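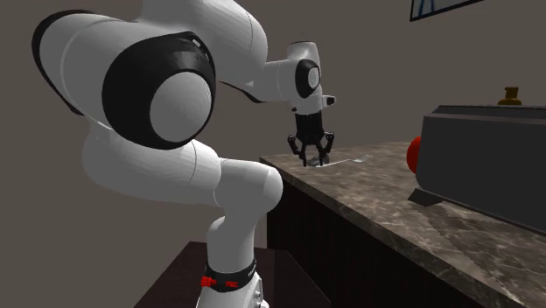 Page 30

Search this diary Go

2022-11-04

Club ran until six. Gunnlaugur Frandsen had the sim up before I got there, so we went straight to the fork. The task for the Trostenham round is to pick up cutlery from a counter and put it in a tray. Spoons are fine. The fork lies so flat on the marble that the fingertips have to come down almost to the surface, and if the height is off by a little the arm stops with a contact error.

I changed the approach so the gripper comes in over the handle with the fingers open, waits, then goes down slowly. We ran it 153 times. Gunnlaugur wants to lower the speed again. I think the grip width is the problem, and I wrote that in the log under his note.

The kitchen model is from Hondinard and loads slowly on the school machines. I took the shadows off on mine and it helped.

Mom picked me up. Math is due Monday and I have 2 pages left. Need to send Barnness the entry form.

Recent entries
Spoons done
New laptop for the club
Xolalpa practice round
Notes from June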